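# Who Handles Abuse Reports in an Amateur League? A Look at Club Comment Pages

Grevcombe College, Sport and Society module, final report

## 1. Background

Most writing on online abuse in sport is about famous players. We wanted to look lower down, at leagues where the players have day jobs and the club page is run from somebody's phone. The league we picked covers Drodham, Rarirham and the villages between them. Every club in it has a public page with match reports, and almost all of them leave comments open.

Our question was simple: when a player or referee is insulted on a club page, what happens to the comment, and how long does it take?

## 2. What we collected

We copied all public comments left under match reports from August to April. After removing duplicates and adverts we had 1,599 comments. Two of us read each one separately, using a short coding sheet with four labels: neutral, critical, insulting and threatening. Where we disagreed, the third member of the group decided.

The line between critical and insulting gave us the most trouble. "He can't pass" went down as critical. A remark about a player's weight or family went down as insulting, even when it had a laughing face after it. We changed the coding sheet once, in November, and went back over the earlier comments so that the same rules applied to all of them.

Names were stripped before coding. We kept only the role of the target (player, referee, coach, other fan).

## 3. Results

Of the full set, 317 comments were labeled critical and 72 insulting. None were labeled threatening, although two came close and we argued over both. Everything else was neutral - mostly congratulations, questions about kickoff times and complaints about parking.

Referees drew more of the insulting comments than any other group. This was true at Drodham and at Rarirham, and it was true after wins as well as losses, which we had not expected.

By the end of the season, 43 of the insulting comments were still online. The ones that had gone were mostly removed within a day. After the first day, removal was rare.

## 4. The Pyo trial

Pyo is a small filter made by an earlier group on this module. It holds back comments that contain words from a list, and a page manager then approves or deletes them. Rarirham let us run it on a copy of their page, so no real comments were held.

It caught the plain swearing and very little else. Much of what we had labeled insulting used ordinary words, and Pyo let it through. It also held back several harmless posts, including one praising a "killer" free kick. Adding words to the list made the second problem worse without helping much with the first.

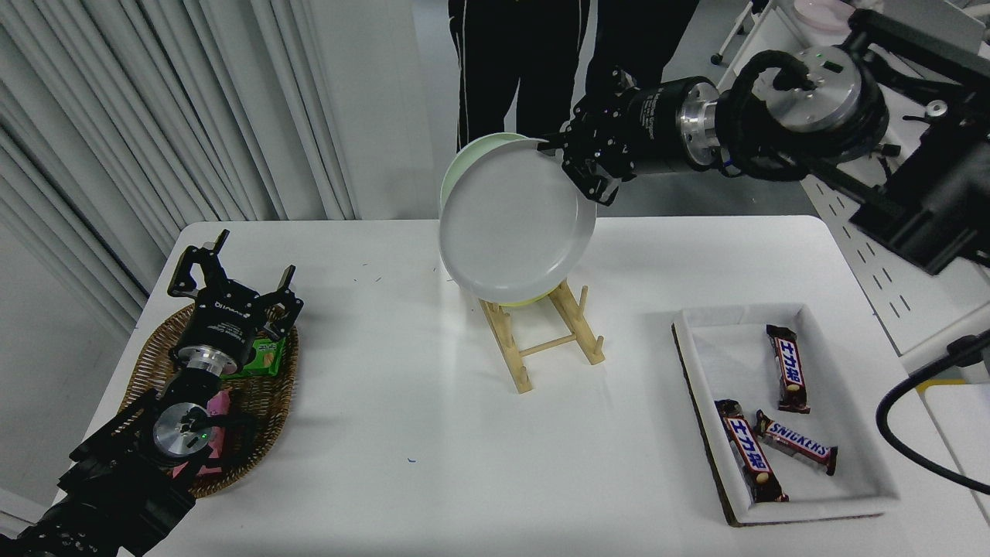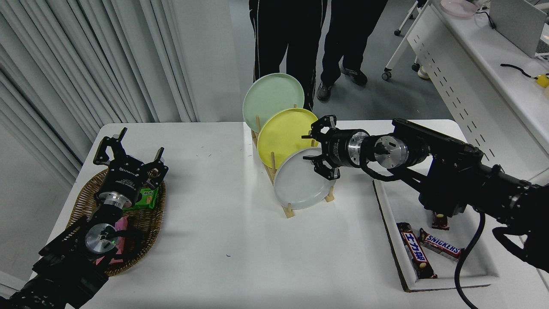

The page manager at Drodham read our draft and disagreed with part of this section. Even a weak filter would help, the reply said, as long as it worked at eleven at night after a bad loss, when the person running the page has gone to bed. By breakfast the player has already seen it. The manager also asked us to point out that clubs at this level get no guidance on when to ban somebody they will be standing next to at the next home game.

We accept the point about timing. Our trial measured what Pyo caught and did not measure when, so a filter that only works overnight would need a separate test.

## 5. Limits

We could only see comments that were still up when we copied the pages, and we copied them once a week. Anything posted and deleted between two visits is missing, so the real number of insults is probably higher. We also had no access to private messages. Two clubs told us that is where the worst of it goes.

Our coders all follow the sport, and we may be used to language that other readers would find harsh.

## 6. Suggestions

- Clubs should name a second person who can remove comments, especially on match nights.
- The league should publish one short rule on insults, worded the same for every club.
- Reports about abuse of referees should go to the league, as the home club often has a side in the argument.
- Pyo should be tested again with held comments sorted by time of day.

The coding sheet and the word list are in the appendix. The comments themselves are not attached.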